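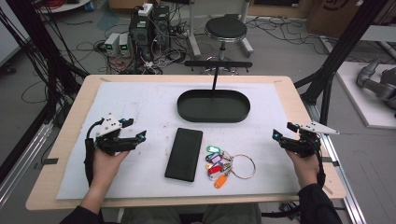

Pre-session check for the Enari recording stack, software side. The mechanical list is a separate sheet and has fewer opinions in it. Go through this one before the first take and again after any restart, including the restarts you weren't planning to mention. Item 4 assumes a table laid the usual way, paper taped at the corners, phone face down, keys to the right of it, tray behind. If the table is laid some other way, load the matching task file first or the planner will reason beautifully about the wrong table.

1. Stop key bound and tested in the current build. OK
Comment: "It worked in the last build" is a history lesson. Press it.

2. Clocks synced, both hands and head view. OK
Comment: Offset 7 ms. Limit is 36. Bresetine will start happily above the limit and tell you in the log, in gray text.

3. Left and right streams assigned to the correct hands. OK
Comment: Swapped at the May check. The replay looked fine until the left arm reached for everything on the right, with great confidence.

4. Object detector run on the laid table. PASS WITH COMMENT
Comment: Phone 100 percent. Key ring 79 percent, the loss being mostly colored tags, which it would like to treat as separate objects. Grouping switched on. Smudges on the paper are masked out; recheck the mask whenever the paper is changed.

5. Workspace limits loaded, not defaults. OK
Comment: The defaults are for the Climville table, which is larger. The arm does not know it is not in Climville.

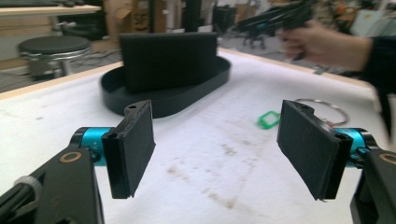
Domínguez
Perception and control software, Enari
May

Home Checklists Logs Archive Contact

6. Gripper view: pads open and no object between them at zero. OK
Comment: Zero with the fingers wide and only table in the gap. Dark spots on the covering have been reported as contact points before. Keep the filter on.

7. Tall object in tray handled as an obstacle. OPEN
Comment: With a case standing upright in the tray, this view loses much of the far rim. The planner fills in the missing part as free space. Use the merged map for any reach over the tray, and do not replay at full speed until this is closed.

8. Replay speed limit set before arm power. OK

9. Log folder has room. FAIL, then OK
Comment: Full of old logs about the log folder.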